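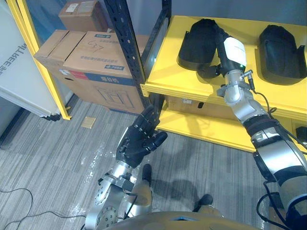
Can one arm keep moving while the other arm is being replanned?

The other arm keeps its current trajectory as long as the two arms are in separate planning groups and their swept volumes do not overlap. If the volumes overlap, Menon holds the moving arm at its next safe waypoint until the new plan is accepted.

Setting Up Two-Arm Shelf Reach in Menon

Applies to: Menon motion server with the Vusano planner and the Grurkska scene service
Last revised: March 24, 2019
Maintainer: Noreen Fahy, Zasach Motion Software

This section covers planning groups, the shelf model, self-collision padding, hand posture limits and the dry run. It assumes that joint calibration and head camera calibration are complete and that both hands report Ready in the device list. If either hand reports Unknown, go back to Hand Bring-Up before continuing.

Before you begin

The motion server must be running in Local mode. In Remote mode the planner settings can be read but not saved, and the Save button stays gray without a message.

You need:

- the robot description file for the arms and hands as installed
- a saved base frame for the work area
- write access to the profile directory
- a working emergency stop within reach of the operator

Caution: Do not load a profile made for a robot with different hands. Hand length is part of the collision model. A profile with the wrong hand can place the fingers inside a shelf surface while the planner reports a clear path.

Creating the planning groups

1. Open Configuration > Groups and select New.

2. Name the first group left_reach. Set the root to torso_link and the tip to left_palm.

3. Add the second group, right_reach, with the same root and the tip set to right_palm.

4. For each group, clear the Include Fingers box. Finger joints belong to the posture controller and must not be sampled by Vusano.

5. Add a combined group named both_reach and list left_reach and right_reach as its subgroups. Do not add the joints one by one. A combined group built from joints loses the link to its subgroups, and a later change to a joint limit will not carry over.

6. Select Validate. The result must show no shared joints between the left and right groups.

Note: If Validate reports a shared joint at the torso, the root was set to base_link. Change it to torso_link and validate again.

Use both_reach only when the two hands must arrive together. For work where one hand reaches into a shelf and the other waits or moves on its own, send goals to the single-arm groups. Planning time is shorter, and a failed goal on one side leaves the other side alone.

Building the shelf model

Grurkska supplies two kinds of obstacle to the planner: fitted surfaces and raw voxels. Shelves should be fitted surfaces. Voxels are acceptable for clutter behind or beside the shelf, where the arm has no reason to go.

1. Park both arms in the stow posture so that they do not hide the shelf from the head camera.

2. Open Scene > Capture and select Accumulate. Turn the head slowly through its range. Stop when the coverage bar no longer changes.

3. Select Fit Surfaces. Each level of the shelf should come back as a separate plane with a closed outline.

4. Check the front edge of each plane. Where a shelf has a raised lip, the fitter often places the plane at the height of the shelf surface and leaves the lip out. Add the lip by hand with Add Box and snap it to the edge.

5. Check the uprights. Perforated posts return broken depth data, and the fitter may leave gaps in them. Replace each broken post with one solid box from floor to top.

6. Mark the floor as Fixed.

7. Save the scene under a name that includes the base frame.

Caution: Any gap left in a post is treated as free space. Vusano will plan an elbow through a gap if that is the shortest path.

Thin cables on the floor are not detected by the depth filter and do not appear in the scene. If the legs or base will move during the task, add a keep-out region by hand over any cable.

Glossy, black and transparent objects may also be missing or may appear smaller than they are. Enter these as boxes or cylinders under Scene > Known Objects and leave Update From Camera off for each one. With that option on, a poor depth reading can overwrite the entered size.

Setting self-collision padding

Padding is applied to each link before collision checks. The defaults cover the metal housings only. They do not cover external cables, hoses or connectors.

1. Open Configuration > Padding.

2. Select the forearm link on the side with an external cable.

3. With the robot stationary and motion disabled, bend the elbow in the model through its range and compare the model with the real cable at its widest loop.

4. Increase the padding on the forearm and upper arm until the loop lies inside the padded shape.

5. Repeat for the wrist if a connector projects from it.

6. Select Rebuild Matrix and wait for the status line to read Complete.

Note: Padding is symmetrical around the link. A cable on one side therefore costs clearance on the opposite side as well. Where the shelf opening is tight, attach a separate cable shape to the link instead. Use Attach > Capsule and set its parent to the link that carries the cable.

Rebuilding the matrix discards manual entries in the Ignore Pairs table. Export the table first if it has been edited.

Hand posture limits

The planner treats each hand as a rigid shape taken from the active posture. Changing the posture during a motion changes the shape and invalidates the plan.

1. Open Hands > Postures.

2. Select Spread for the waiting hand and Tuck for the reaching hand, or choose postures from the site library.

3. Set Posture Lock to During Motion for both hands.

4. For each posture, select Generate Hull and inspect the result. All fingertips and the thumb must lie inside the hull.

5. Set the approach speed limit. In a modeled shelf the palm may travel at up to 400 mm/s. Outside a modeled region Menon applies the site limit.

6. Save the profile.

Note: A lock set to Always prevents the grasp controller from closing the fingers at the goal. The arm arrives, the fingers stay where they are, and the task ends with a timeout on the hand channel. Use During Motion unless the hand is only pushing or supporting.

Choosing the approach direction

Vusano samples approach directions in the frame of the target surface. Overhead clearance above a top shelf is usually good, so a downward approach is the default there. Between two shelf levels, set the approach to Front and limit palm tilt. A tilted palm in a low opening tends to bring the wrist into the level above before the fingers reach the object.

When two objects are close together on the same surface, select Prefer Outer Side. The planner then puts the back of the hand away from the neighboring object where it can. The setting is a preference and may be overridden by joint limits.

Dry run

Caution: Keep all persons outside the reach of both arms from this point on. The dry run moves the robot at reduced speed and the hands can still pinch or strike.

1. Load the profile and the saved scene.

2. Confirm that the scene name and the active base frame match.

3. Select Preview and play the full plan in the model. Watch the elbows. Most contacts in shelf work occur at the elbow or forearm, where the operator is not looking.

4. Set Execution to Step.

5. Release the brakes and press Step to move to the first waypoint. Compare the real arm with the model.

6. Continue one waypoint at a time until the hand reaches the pre-grasp pose.

7. Stop there. Select Report Offset and record the value for each arm.

8. Step back out along the same path. Do not use Home from inside the shelf. Home plans a new path and may not leave by the opening.

If the offset is above the site tolerance, recapture the scene before changing any calibration. A base that has shifted on carpet gives the same symptom as a poor camera calibration and is far more common.

Messages during planning

Error 323, Start state in collision. The padded model is already touching an obstacle. Check the attached cable shapes first, then the hand hull. If the robot has been moved by hand, refresh the joint state and try again.

Goal unreachable, all samples rejected. The approach direction is too narrow or the target lies behind an upright. Widen the palm tilt limit or send the goal to the other arm.

Partner arm hold. The other arm has been held at a waypoint because the swept volumes overlap. The hold clears when the new plan is accepted. If it does not clear, cancel the replan from the Queue page and check that neither goal was sent to both_reach by mistake.

Scene stale. Grurkska has sent no update within the allowed interval. Fixed surfaces remain valid, but known objects may have moved. Motion is blocked until a new capture is made or the operator selects Accept Scene.

Known limitation

Attached capsules are not saved when a profile is exported to an older version of Menon. The export finishes without a warning. The fault was reported by Simone Guimarães in December and remains open. Until it is closed, add the capsules again after import, rebuild the matrix and repeat the dry run.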